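Project Uno: Final Report, Section 4
Equipment Planning and Budget
Prepared by Vega Soler and Malcolm Oakley, January 2021

4.1 What we thought we were buying

Our original proposal listed one item under "Equipment" and that item was "robot." The reviewers at Narnham asked, politely, whether we would also be needing anything for the robot to do. We had not priced that part. The revised list ran to 23 lines, and most of this section is about how it got that long.

The goal of Uno is for a two-armed robot to move clothes from a basket into a front-loading washer. The arms came to us through the department and cost the project nothing. Everything else had to fit into $1000, a number chosen because it was the largest one the department could approve without a meeting.

4.2 The washer

We spent more time on this line than on any other. A new machine would have eaten the whole budget and left us unable to afford a basket. Tejada, a secondhand appliance store, had several used front-loaders, and we compared them on door width, door height above the floor, and whether two of us could get one up a ramp. Energy rating was not considered. The machine was never going to be connected to water, a fact we had to explain to the store more than once.

We also looked at building a mock-up: a plastic drum in a box with a hole cut in it. Malcolm priced the materials and got a total only slightly below the used washer, before adding any of his own time. Begoñe Soler, who reviewed our draft, suggested that a real door seal would matter more than we expected. She was right, and the mock-up was dropped.

4.3 Floor space

The lab plan allowed for the footprint of the washer and forgot that the robot has to stand somewhere too. It also has to get its grippers down to the basket and then up to the door opening without clipping either one. We taped out three layouts on the floor before ordering anything – tape being the one item we never ran short of – and settled on basket in front, washer behind it, robot facing both.

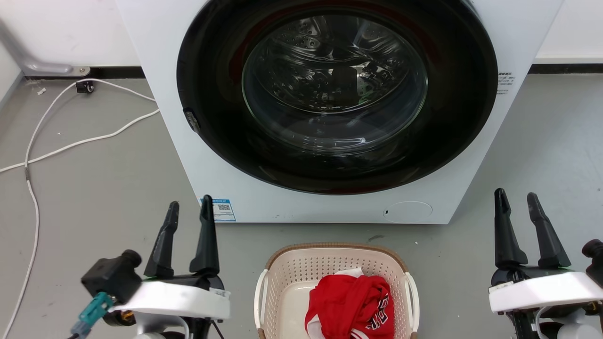
Leandro Esteban thought we had budgeted for the wrong end of the problem. His comment on the draft was that the washer is bought once and the gripper fingers are bought over and over, and that a plan with a careful line for the first and no line for the second would be in trouble by July. He asked for a spares line of its own, with fingers, cables and connectors listed separately.

We added one. It replaced an entry called "misc.," which had been doing a lot of work for a word with four letters and a period. The spares line now covers 7 sets of fingers from Futport, plus two replacement cables. The quote took longer to arrive than we had allowed for, and we recommend that the next group ask for theirs before they need it.

4.4 Clothes and basket

Clothing was budgeted at zero on the theory that students own clothes. The theory held. The basket was bought new, and we chose one with handles on both sides so that a later group could try having the robot carry it.

4.5 Final position

Total spent was $965. The remaining $35 was requested for a second basket and is, as of this report, still being considered. Aurelio Echevarría has the receipts, apart from the one for the tape.

For next year we suggest pricing delivery first, measuring the lab door before the washer, and leaving the spares line alone when cuts have to be made. Ours was the first thing everyone wanted to trim, ourselves included.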